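The Long Life of a Black Wool Coat

Serpil Güler keeps her buttons in cookie tins, and there are a lot of cookie tins. She opened the third one for me before I had even sat down, dug past the brass and the fake tortoiseshell, and came up with a single flat black disk. "Four holes," she said, very pleased. "Try finding that in November!"

November is when the coats come in. Her repair shop, Türkmen, sits on the main street in Trinau between a bakery and a place that sells fishing line, and by the time the first frost hits, the rail at the back is so full you have to push sideways to reach the kettle. Last year she mended 824 garments. I had guessed 90, maybe, and she laughed at me for quite a while.

I came with my grandfather's overcoat, a black wool thing bought in Wostilley long before I was born. The lining was in ribbons and the moths had been at the collar. Serpil turned it inside out on her counter and started reading it the way some people read a letter. Hand-sewn hem. One pocket replaced in a slightly different cotton. A dart taken in, then let out again – somebody's good winter, she said.

Black is the hardest color to mend, and I loved learning why. There are warm blacks and cool blacks, blacks that go green in daylight and blacks that go brown, and a thread that vanishes under the shop lamp can jump out at you on the sidewalk. So she takes everything outdoors to match it, in all weathers, with a dozen spools in her apron. Then she brushes the nap up over the stitches, and I swear you can't find them.

The bill was 210, lining included, and a new coat of the same weight in the window at Grendov was almost 700. I would have paid it for the pockets alone. They are deep, they are warm, and there was still a tram ticket in one of them, which she had pinned back exactly where it was.
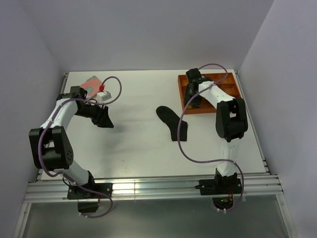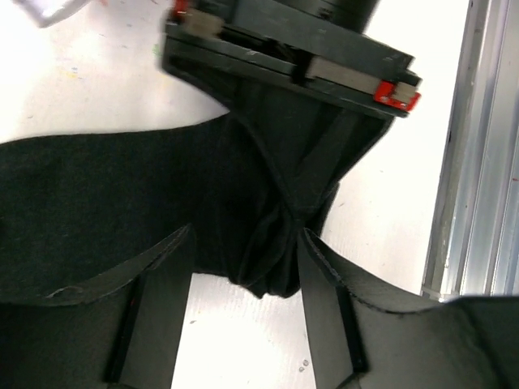 Clothing and Textiles Desk

Black cloth lifted by one part, as in the second picture, pulls itself into folds, and Serpil looks hard at folds like those. She hangs a coat for a night before she cuts anything, then checks where the weight has gone. Mine had dropped on the left side. She fixed that too, with a strip of tape inside the shoulder, and sent me out into the cold to try it.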